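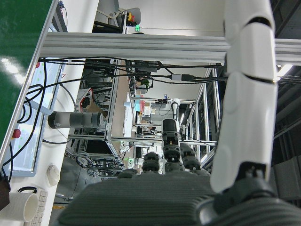 Black fingers above the ribbed palm, green floor behind.

Rultance Wiki text dump
README, last touched in March

Plain text of the Rultance fan wiki, character and storyline pages only. Rultance is the fighting game, not the card spin-off. If you want the card spin-off go and ask Marion Swanson, she has her own dump.

What's in it
852 pages, one per file. Characters, stages, endings, move lists.
200 of those are stubs. Left in. Filter on the stub column if they annoy you.
Talk pages not included. User pages not included.

Columns
title - as on the wiki, accents kept
body - page text, templates stripped out
game - which entry the page is mainly on. Blank if it covers several
canon - yes, no or disputed
stub - 0 or 1 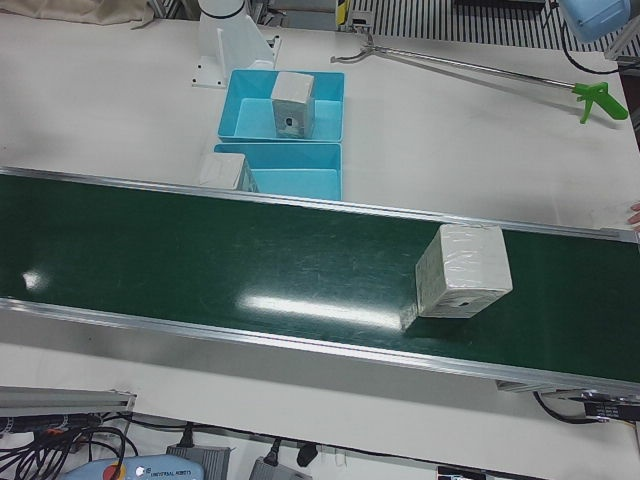

Canon column was done by hand, Siriporn Klinhom and me, and we didn't agree on everything. Where we didn't it says disputed. Most of the rows are Jondis pages. His ending in the second game has him leaving the island, then the third one opens with him still running the ferry, and the arcade text says something else again. Don't write to me about Jondis.

Known problems
- Tu is a character AND a stage. Titles clash, so the stage is "Tu (stage)". Links inside the body text still say plain Tu.
- 11 pages have the move list pasted in twice. Will fix.
- Meltham's story page is missing its last section. Somebody blanked it before the dump ran and I didnt notice. Old text is in extras, merge it yourself for now.
- Win quotes: speaker names sometimes end up on the line after the quote. Parser's fault.
- Some pages mix British and American spelling, left alone.

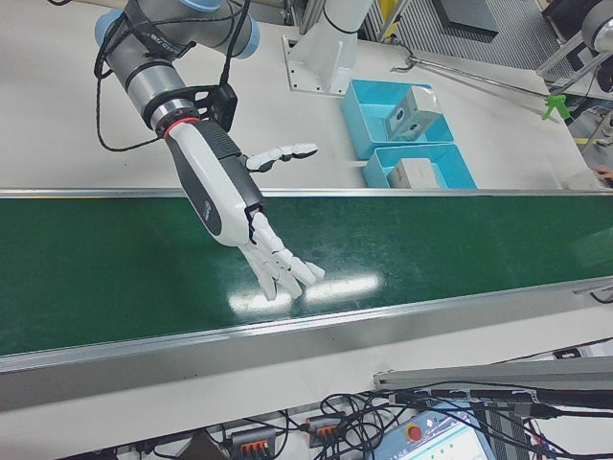
- Japanese move names dropped on 56 pages where the encoding was broken. The rest are fine as far as I can tell.

Splits
None. Make your own. If you do, split by character and not by page, becuase the ending pages repeat whole paragraphs from the main ones.

Licence
Same as the wiki, share-alike with credit. Game script quoted in the pages belongs to the publisher, so keep it short if you reuse any.

Thanks
Lertchai Thaweesak for the parser, Prapai Nilsuwan for checking the stage pages.

Corrections to the tracker please, not by email.

Buppha Kaewsai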